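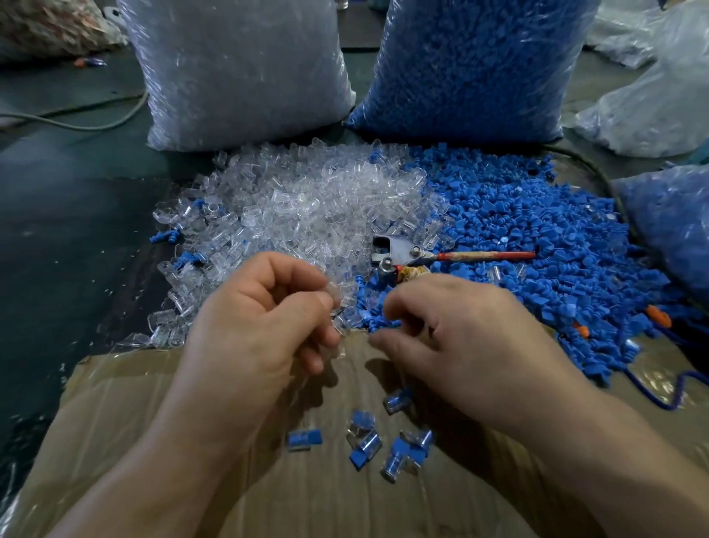

How many parts make up one unit?
Each unit has two parts: a clear plastic housing and a blue plastic cap. Both are supplied loose and joined by hand at the bench.

Should the clear and blue parts be kept apart?
A little mixing at the bench is acceptable. Stock returned to the store must be sorted by color – mixed bags are not accepted.

What should the bench be covered with?
Flattened cardboard. Replace the sheet when grit or molding flash builds up on it.

How are finished units packed?
100 to a bag, 400 to a carton. Part bags are labeled with the actual count and closed with tape.

What happens to a cracked housing?
Put it in the reject tray. If the cap is already fitted, reject the whole unit – caps are not reused after removal.

Who supplies the molded parts?
Grilberg has supplied both parts since May. Older Zarkau housings have a slightly shorter tab and must not be used with Grilberg caps.

Who answers questions on batch numbers?
Latrice Ferreira, Lyons assembly desk. Quote the number printed on the carton label.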